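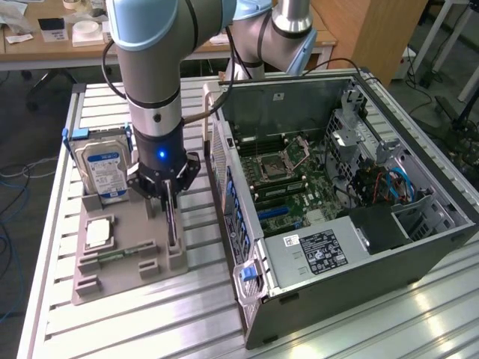
Pourquoi garder un support de pièces fixe quand on pourrait ajouter une caméra et laisser le bras chercher tout seul ?

Parce que la répétabilité du bras suffit largement tant que les pièces partent toujours du même endroit. La vision règle un problème de position inconnue, et dans mon cas la position est connue dès que le support est bridé sur les rails.

Publié le 9/3/23

Suite du montage automatisé de PC à l'atelier partagé. Depuis le dernier billet, le poste a changé de table : tout est passé sur le plateau en profilés d'aluminium rainurés, boîtier couché à droite, support à gauche. L'ancien panneau de bois fléchissait quand le bras était en extension et je recalais l'origine à chaque séance.

Le support

Le support est la troisième version. Chaque composant a son logement : le disque dur 3,5 pouces debout sur chant, le processeur à plat dans une poche en bas à gauche, la barrette verte couchée dans sa gorge juste dessous. Le bloc le plus haut, côté boîtier, est fendu. Il sert de reprise : la pince y descend la pièce fine à la verticale, la lâche, puis la ressaisit plus haut. Sans cette reprise, l'erreur d'angle de la première prise se retrouve intégralement à l'insertion.

J'ai d'abord dessiné les logements avec un jeu de 2 dixièmes. Trop serré pour le disque dur, dont la tôle n'est pas d'équerre d'un exemplaire à l'autre. Je suis passé à 3 dixièmes avec un chanfrein d'entrée, sans rien toucher à la poche du processeur.

La pince

C'est une Handside à plusieurs doigts, achetée d'occasion. Les plaques anguleuses des doigts tiennent bien les pièces plates mais elles ont un défaut : l'effort n'est pas réparti de façon symétrique en fin de fermeture. Sur une pièce mince, cela donne une légère rotation autour de l'axe vertical. J'ai limité la vitesse de fermeture à 50 % et ajouté une pause avant la remontée. La rotation reste mesurable au comparateur, mais elle ne gêne plus l'entrée dans la fente.

Les câbles restent le point faible. Ils passent à l'extérieur du bras, en boucle, et il faut leur laisser assez de mou pour que le poignet tourne sans tirer dessus. Trop de mou et la boucle vient accrocher la cage à disques du boîtier. J'ai interdit par logiciel les rotations de poignet supérieures à 100 degrés au-dessus du boîtier, ce qui oblige à faire un détour côté support pour deux des trajectoires.

Le logiciel

Les séquences sont écrites dans Skulteo. Un fichier par composant, tous appelés par un fichier principal qui ne contient que l'ordre et les conditions d'arrêt. Les points sont exprimés dans deux repères, celui du support et celui du boîtier, chacun défini par trois palpages. Quand je déplace le boîtier, je ne réapprends que son repère. Attention : Skulteo ne vérifie pas que le repère actif est le bon au lancement d'un sous-programme. J'ai tordu une équerre comme ça en novembre. Depuis, chaque fichier redéclare son repère en première ligne.

Les essais

La prise du disque dur dans le support est fiable. La barrette sort bien de sa gorge, mais son insertion dans le connecteur de la carte mère échoue presque une fois sur deux : l'effort monte d'un seul côté et la sécurité coupe. Je soupçonne un défaut de parallélisme entre le plateau et la carte, que le boîtier couché ne fait qu'aggraver. Je vais caler sous le châssis avec du clinquant Bortolotti avant de toucher au programme.

Pour le processeur, rien n'est tenté pour l'instant. Le socket ne pardonne pas et je n'ai pas de carte de rechange.

À faire :
- caler le boîtier et refaire les trois palpages
- remplacer les vis du bloc fendu, qui prennent du jeu
- demander à l'atelier Destasholm s'ils ont encore de la gaine tressée en petit diamètre
- mettre en ligne les fichiers de la version 3 du support, avec les cotes corrigées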